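Wuvis Robotics Club forum > Student projects > Cloth folding, term log

hilora_dev
17 October 2022
Starting a thread for the garment project so the settings stop getting lost in chat. Task is picking a checked shirt off a bed and folding it, two hand-held grippers, one per hand. Demonstrations are recorded by hand and the policy is trained on them afterwards. The target is 200 demonstrations before the club review. Crumpled starts only, no pre-flattened cloth.
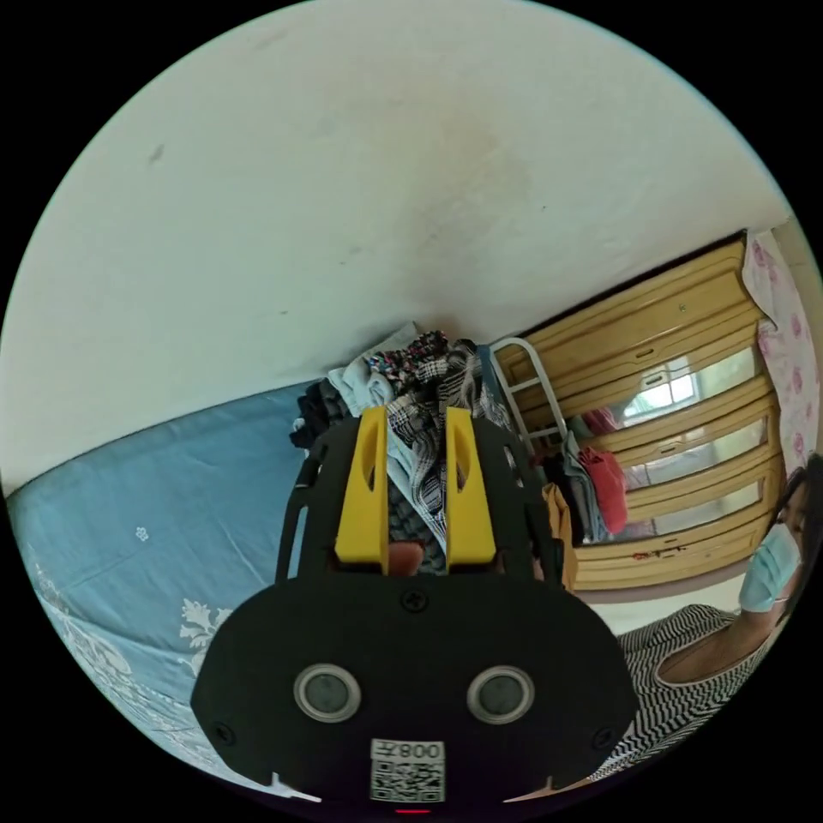 Page 1 of 8

Lim_bench
What is the policy for the first grasp? On the May set we let people grab wherever they liked and the model averaged between the collar and the hem. It closed on nothing a good part of the time.

hilora_dev
Nearest loose edge, then lift, then second hand. I have written it into the protocol. Patterned bedding stays in, as we want the segmentation to cope with a busy background.

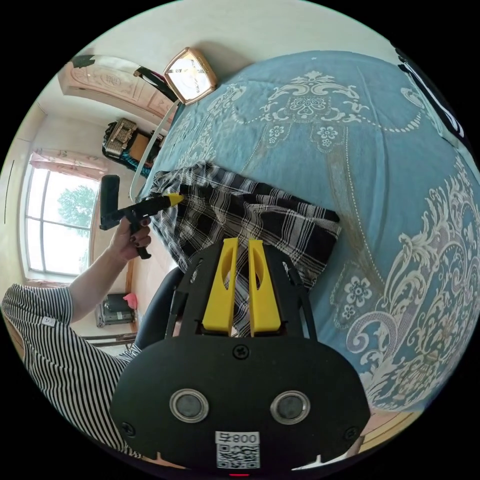 Do both grippers need the same firmware?
Any mix will record, but the timestamps drift apart unless the versions match, so flash the pair together before a session.

vilard77
I disagree with the nearest edge rule. It is easy to teach and it gives you a poor second grasp, as the edge you want ends up under the fold. Pick a high point on the pile, let the cloth hang, then look for a corner. Slower per run – fewer restarts.

hilora_dev
Fewer restarts on a table, perhaps. On a mattress the surface gives when the fingertips press down, and the height estimate is off at exactly the point
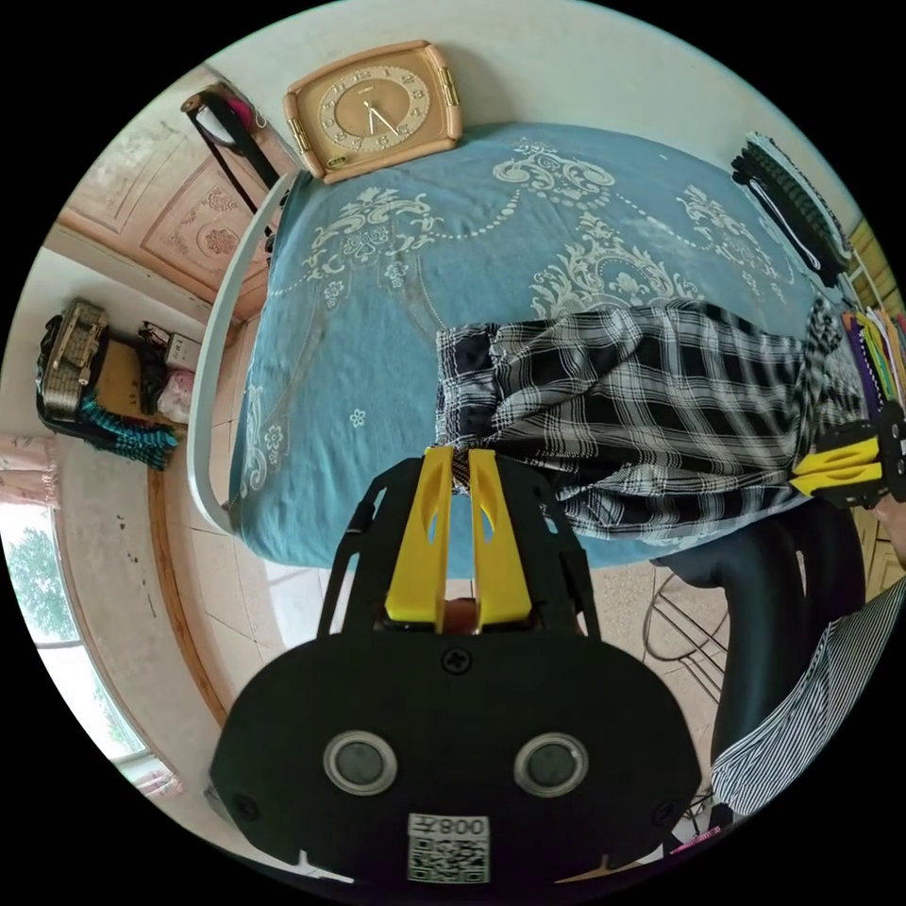

where a top grasp needs it. An edge grasp comes in from the side and tolerates that error. I would sooner lose some time on the second hand than miss the first pick.

Lim_bench
Then test both. 36 runs each, same operator, same shirt, shaken out and dropped between runs. Log the first-grasp failures separately from the fold failures or the comparison is worthless.

hilora_dev
Agreed on the logging. I will cap each run at 2000 samples and discard anything that hits the cap.
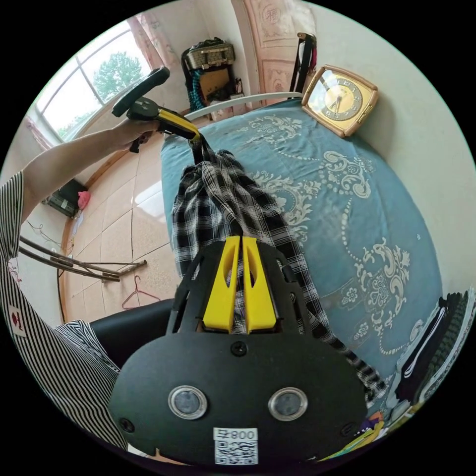

vilard77
Discarding capped runs will flatter whichever method stalls more. Mark them as failures and keep the files.

hilora_dev
Fair. Kept and marked. Protocol updated, top grasp added as condition B.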